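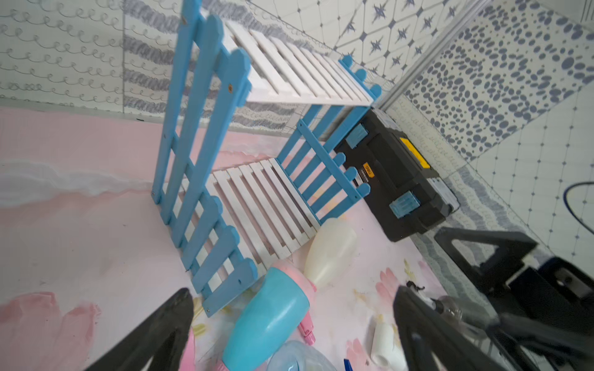 Tundilwood Forum > Local business > Did the cycling championships bring anyone in?

vesela_n
Jul 4, 2019
The council's newsletter says the championships were "a boost for every trader in the district". I run a café on Durell Street and my takings were down for both race days. The road was shut from early morning and my regulars stayed at home. How did other people get on?

Lertchai C
We did well, but we're right by the finish line. Sold out of noodles by two o'clock on both days. I'd have them back next year.

b_ristic
You can't judge it on two days. The point of these events is that people see the town on television and come back in August. Give it time.

vesela_n
I'd be happy to give it time if the rent did the same.

Biljana Petek
Borislav, they said that about the rowing as well and I never saw any figures afterwards. My guest house was full for the races, but it's full that time of year anyway. I turned away people who come every summer to make room for team staff on a lower rate.
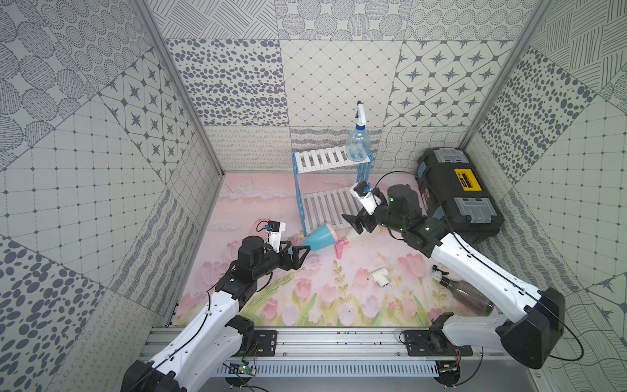
Compensation for closed roads (moved from the thread above)

dusan.s
Has anyone applied to the hardship fund? I was told it pays 200 a day to shops inside the barriers and 100 to those just outside. My shop is on the corner of Juhl Lane and I can't find out which side of the line I'm on.

Lertchai C
Inside, I think. The barriers went past the chemist.

b_ristic
No, the chemist was outside. The map was on the notice board at the library.

dusan.s
I've looked at the map and it stops at the bridge. I rang the office and they asked me to put it in writing, so I've done that.
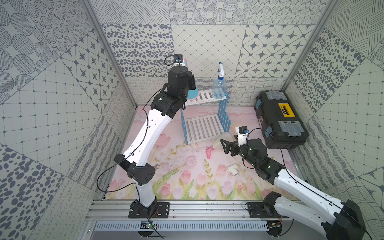
They also want last year's takings for the same dates, with receipts. I've got mine but it took an evening to find them, so start looking now if you mean to claim.

vesela_n
Thanks, I didn't know about the receipts. I'll send mine in with a letter about the signs, as there was nothing telling people they could still walk through.

b_ristic
There was a sign by the car park.

vesela_n
Facing the wrong way.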